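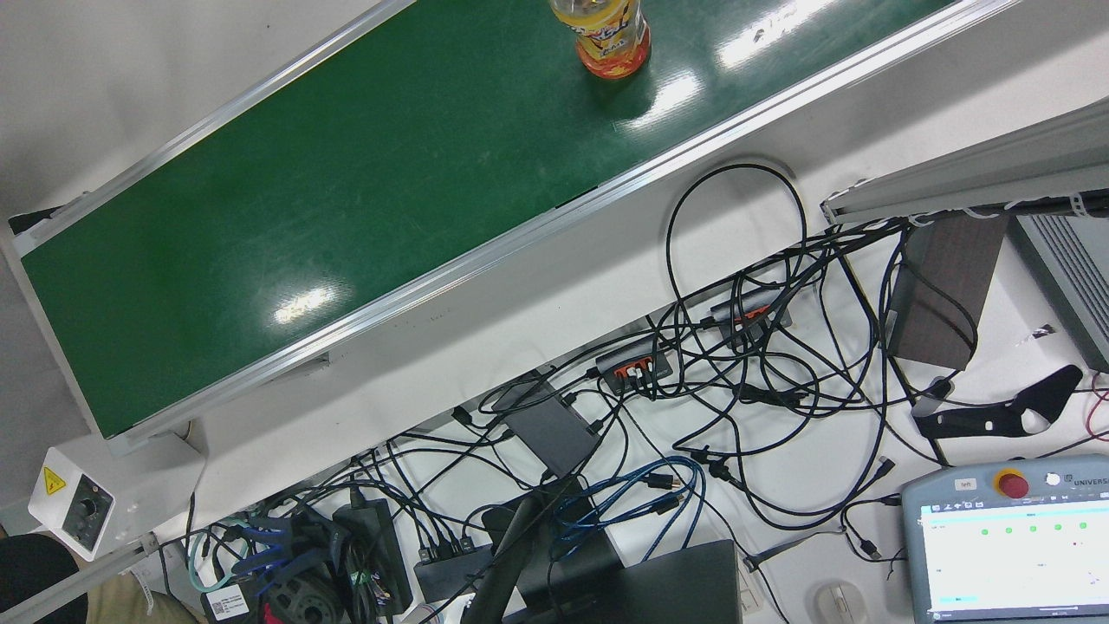

I started in February at a small juice plant, on the packing side, and my question is for people who have worked standing up for many years. My feet and lower back hurt very much after the shift, and in the evening I don't want to cook or walk the dog. The floor is concrete. My place is next to a green belt with a white control box at the end, the one with the black knob for the speed, and I stay in this place almost the whole day with only small steps to the left and right. I am 43 years old and I was never a sporty person, but before this job I had no pain. I have already bought new shoes from the supermarket and they did not help. Is it better to buy expensive insoles, or a mat, or do I only need to wait until my body learns it? My cousin says it takes one year. I would not like to wait one year.

Posted by Jabari Bakilana, June 18, 2024

Malachy Ó Súilleabháin

I did 6 years in a bakery and after that a long time in a warehouse, so I know this pain. Please don't wait a year.

First, the shoes. Supermarket shoes are mostly too soft. They feel like a pillow in the shop and after two weeks the pillow is flat. Go to a shop where they measure your feet, and go at the end of the day, when the feet are a bit swollen. I take half a size bigger than my normal one. I paid 66 dollars for insoles once and they were good, but I had put cheap ones in good shoes before that and felt nearly the same benefit. If your budget is small, spend it on the shoes.

Second, ask your supervisor about a mat. At the bakery we had one brand called Soken, black with rounded edges, and when they took it away for cleaning we all noticed by lunchtime. It must lie flat and it must not slide, otherwise it becomes a danger. Don't bring one from home without asking, as in a food plant they will have rules about what can be on the floor.

Third, a low step or a rail for one foot. You put the left foot up for some minutes, then you change. It looks like nothing, but for my lower back it was better than the mat.

In the evening I lie on the carpet with my legs up on the couch for ten minutes before I do anything else. After that I can cook.

If the pain is only in one heel, and it is worst with the first steps in the morning, then see a doctor or a podiatrist. I had this and I ignored it for too long. It was a bad winter.

plumtree_k

compression socks!! my sister is a nurse and swears by them

Mohamedi

I agree with most of what Malachy has written, but I would like to add something about rotation. In our plant we change places every 40 minutes, so a person who is standing will then go to a job with walking, for example bringing the empty cartons. It was our health and safety representative who organized it, and we only had to ask. If your workplace has such a representative, I recommend you speak with this person before you spend your own money.

Also, please look at the height where your hands are working. I am tall and I was bending a little bit forward the whole day without knowing it. My back pain came from this and had no connection with my shoes. A colleague watched me from the side and told me.

For the socks, I tried them too. They are good for tired legs, but ask the pharmacist about the size, and ask also if you have diabetes or problems with circulation. In summer I find them too hot.

Related in Work and Health
How often should I replace my work boots?
Night shift and sleeping with the neighbours' dog
Clellura foot cream, is it worth the price?
Sore wrists after packing boxes
What to eat on a short lunch break

Plutik Community Help | Contact us | © 2024 Plutik | Back to top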